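FOR IMMEDIATE RELEASE
April 2019

Pratar Asks Parents to Sit Still for a Change

FLURNSIDE -- Children who have trouble paying attention get plenty of advice. They are told to write it down, start earlier, and look at people when they're talking. Starting this month, the grown-ups giving that advice can come in on Tuesday evenings and try following it.

Pratar, the Flurnside learning support center, has opened registration for Homework Hour, a free evening course for parents and guardians of children in grades three through eight who struggle with organization and focus. Each session runs two hours, in spite of the name, which was chosen before anyone had written the lesson plans.

The course grew out of a January survey that Pratar sent home with families across the district. Of the 735 parents who replied, 700 said homework was the most tense part of the weekday. The other 35 did not answer that question, and several of them returned the form late.

"We used to hand parents a sheet of tips and wish them luck," said Rasa Venckus, director of Pratar. "Then we asked a room full of adults to copy a paragraph while a TV was on and a phone buzzed in somebody's pocket. Tempers were shorter than anything I see in fourth grade."

Parents will practice breaking an assignment into steps a child can finish, setting up a place to work that isn't also where dinner is being made, and giving one instruction at a time. They will also learn how to talk with teachers about extra time, seating and movement breaks without the meeting turning into a trial. There is homework. It will be collected.

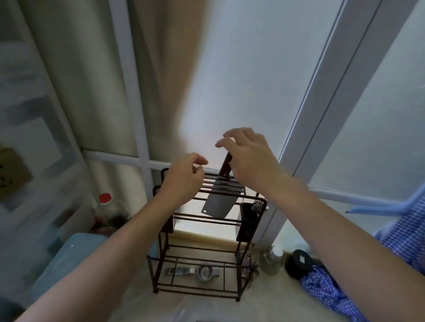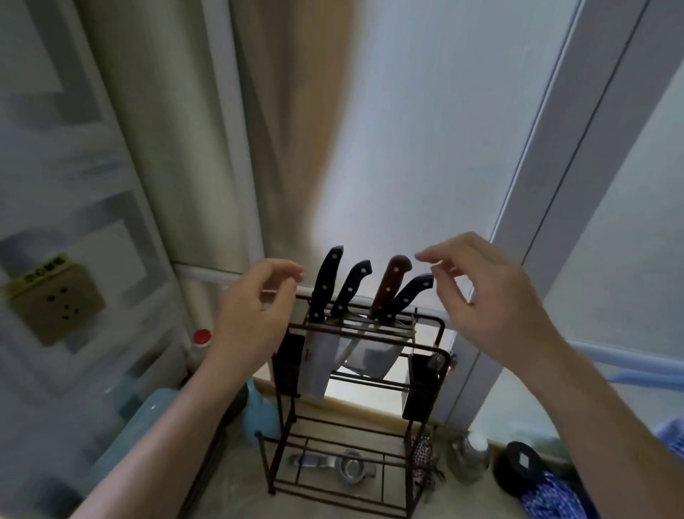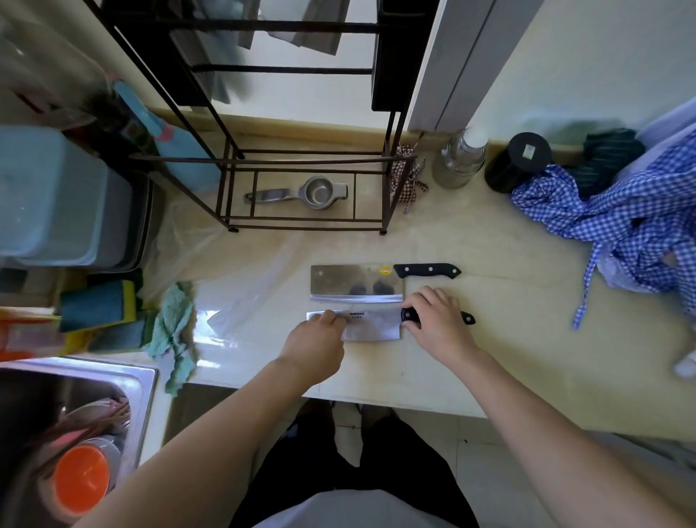

At the kitchen counter.

Sessions are led by Jordan Hebden, who taught fifth grade in Flurnside before joining the center and still has the voice for it. Hebden will use Marti, a paper planner that Pratar developed with local families. It has large boxes, few rules and no app.

"People ask when the app is coming," Hebden said. "I tell them the pencil version is very stable."

A companion workbook, Estetti, covers the same ground for children and can be used at home between sessions. Both are included in the course at no charge -- one set per family, replaced once if lost. Experience suggests the parents will lose theirs first.

Homework Hour does not diagnose attention disorders or take the place of medical advice, and a diagnosis is not needed to enroll. Child care is available on site during each session, with snacks, which parents may not eat.

Registration is open at the Pratar front desk or by phone at extension 2492. Walk-ins will be seated if there is room. Latecomers will be asked, kindly, whether they brought a note.

Media contact: Rasa Venckus, Pratar, Flurnside, ext. 2492

###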